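Stuvard Tablet Weaving Kit, second version: review
By Rocío Rivas, Tue 21 May 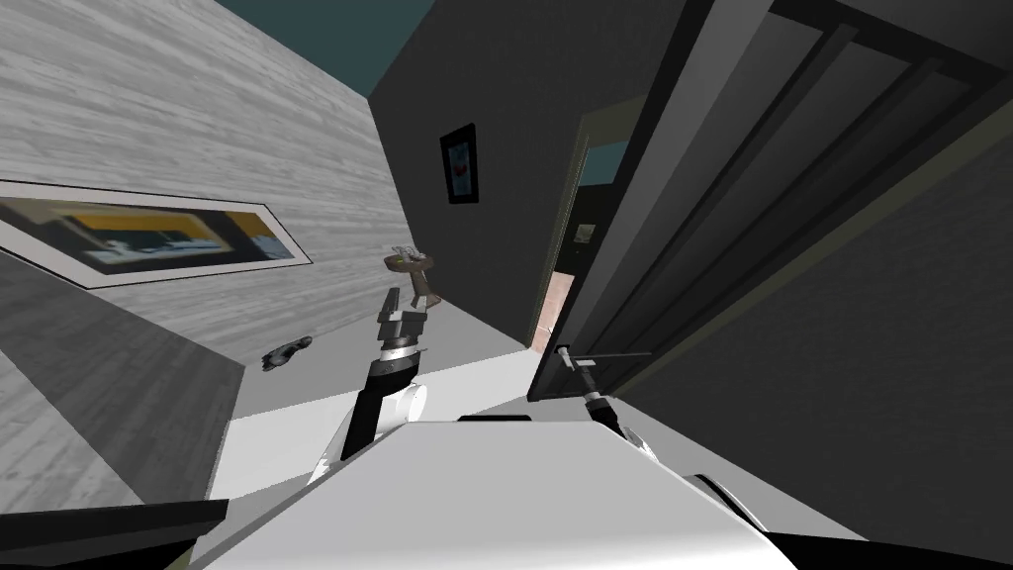
Rendered view of a narrow passage leading to an open doorway, with framed pictures on the walls.

Stuvard sells this kit as a working set for early medieval band weaving. It is aimed at reenactors and museum workshops and covers narrow wool and linen bands of the kind found as edging on cloaks, cuffs and belts. I tested the second version over several weeks, wove three bands on it, and compared it with the first version, which I have owned for some time. The kit was bought at the normal price.

What is in the box

A two-post loom in ash, supplied flat. A set of 16 square tablets in beech, each with a hole at every corner. One beater in oak. Two flat shuttles. A warp spreader. Wool yarn in three colors, 400 meters in all, wound on card. A printed booklet with threading charts and a short section on the finds.

The first version had a leather strap for tying the warp to the belt and no loom. The strap is gone. It can be replaced with any cord and the loss is minor, but people who weave outdoors and move between sites should know that the kit no longer works as a body-tension set straight from the box.

The loom

The uprights stand in a long base beam and are locked with wedges. A crossbar joins them low down. The general form follows the upright-post type known from ship burial material, simplified and shortened. The booklet says "based on" and makes no stronger claim, and I think the wording is right. The base is much lighter than it should be for the style, and the joint between post and beam has been reduced to a plain through tenon.

Assembly needs a mallet, which is not supplied. Three of the wedges fit well. The fourth was cut too thin and slid through the slot until I shimmed it with a strip of veneer. Nivaldo Caldeira, who has the same version, reports the same wedge in the same position, so I assume a cutting error on that run.

Post spacing is 136 cm. With a wrapped warp that gives enough length for a belt with fringe, or two cuffs end to end. It does not give enough for the hem of a cloak. For longer pieces the spare warp has to be chained at the far post, and there is nowhere to tie it. I drilled a hole near the top and fitted a peg.

Rigidity is the main problem. Under full tension the posts lean inward at the top by a visible amount. The warp then slackens slightly at the outer tablets first, and the selvage suffers. Bracing the posts with a second crossbar, lashed on above the shed, cured most of it. A brace should have been included. The lashed bar does get in the way when turning the pack, and it has to sit high enough to clear the weaver's knuckles.

The finish is raw wood. I gave the posts two coats of linseed oil and let them dry before warping. The beam has one rough face, which I turned to the floor.

The tablets

These are better than the first version by a clear margin. The old tablets were plywood and the holes were left square-edged from the drill. They cut into soft singles yarn within a short length of band. The new ones are solid beech, sanded, with the holes countersunk on both faces. I ran a softly spun woolen single through them as a deliberate test and saw little fuzzing. Worsted gave no trouble at all.

The corners are rounded more than I like. A square tablet with crisp corners stacks and turns as a block. With these, individual tablets tend to slip a few degrees out of line when the pack is loose. It is easy to correct by hand but slows down anyone working fast. The edges carry no marks. I put a line of ink along one side of each so that I could see at a glance whether a tablet had been missed in a turn.

Grain runs parallel to one edge. After a damp weekend in a tent, two tablets had cupped slightly. They flattened under a book. Bone or antler would be steadier, and bone and antler tablets are well attested, but the price would be much higher. Campos makes an antler set that fits the same yarn sizes. I have handled it but not woven with it.

Sixteen tablets is enough for plain diagonals, chevrons and the simpler two-hole patterns. It is too few for most of the brocaded bands, where the ground alone needs more before borders are added. Stuvard does not sell tablets separately at present. This is my largest complaint after the loom posts. A buyer who outgrows the set has to mix makers, and tablets of unequal thickness do not turn well together.

Beater and shuttles

The beater is the best object in the box. It has a proper knife edge, a straight back and enough weight to pack a linen weft firmly. The shape is close to the small wooden beaters from settlement sites and has nothing in common with the rulers that many kits supply. The tip is blunt and should stay blunt.

The shuttles are thin, smooth and too long. For a narrow band a shuttle should pass through the shed and be caught with the same hand. I cut both down and rounded the ends again. It took a few minutes with a knife and sandpaper.

The yarn

Two-ply wool, medium twist, in a red, a yellow and an undyed off-white. The booklet calls the red "madder" and the yellow "weld." The label on the yarn says "madder shade" and "weld shade," which is a different matter. I asked the seller. Urszula Grabowska at Stuvard replied that the second version uses synthetic dye for both and that the booklet will be corrected. For craft use this does not matter. For a museum that puts the kit on a table next to a text about natural dyes, it does.

The ply is also a compromise. Many surviving bands use plied warp, so there is no objection in principle, but the twist here is too low for a warp that is turned and beaten repeatedly. I lost four warp ends in the first band. Sizing the warp with flax seed gel stopped the breakage. Patricio Miranda recommends replacing the supplied yarn at once and keeping it for weft, and I agree with him for any band meant to be worn.

There is no linen in the box. The booklet's third chart calls for it.

The booklet

It has 41 pages, stapled, with clear black-and-white charts. Threading direction is shown with slanted lines and explained well. Turning sequences are written out in full for the first two patterns and abbreviated after that. I found one error: in the chevron chart the two center tablets are given the same threading direction, and the point of the chevron does not close. Reversing the right-hand tablet fixes it.

The section on finds is short and cautious. It separates bands preserved as textile from those known only as mineralized traces on metal, such as the backs of brooches and strap ends, and says plainly that pattern is seldom recoverable from the second group. It then offers a pattern taken from the second group without saying how it was filled in. A note on the reconstruction is needed there. References are given by site and author but without page numbers, and two of the site names are spelled differently in the text and in the list.

Compared with other sets

The Mollance band set costs less, comes with card tablets and has no loom. For a school group it is the better purchase, because the card can be thrown away when it wears out. The Flarnedmont loom is heavier, stiffer and longer, and needs a car to move it. It is sold without tablets or yarn. Casimiro Lozano wove a band of over three meters on the Flarnedmont with Stuvard tablets and had no trouble with slack at the edges, which supports my view that the fault in this kit lies in the posts.

Summary of faults and remedies

Posts lean under tension: add an upper brace.
One wedge undersized: shim or recut.
No peg for spare warp: drill and fit.
Shuttles too long: cut down.
Warp yarn low in twist: size it or replace it.
Chevron chart: reverse the threading of the right center tablet.
Tablets unmarked: ink one edge.

Owners of the first version who already have a frame would do well to wait and see whether the tablets are offered on their own. New buyers will get good tablets, a very good beater and a loom that needs an afternoon of work before it holds tension. My third band is still on the posts, and I will add a note on wear to the tablet holes when it comes off.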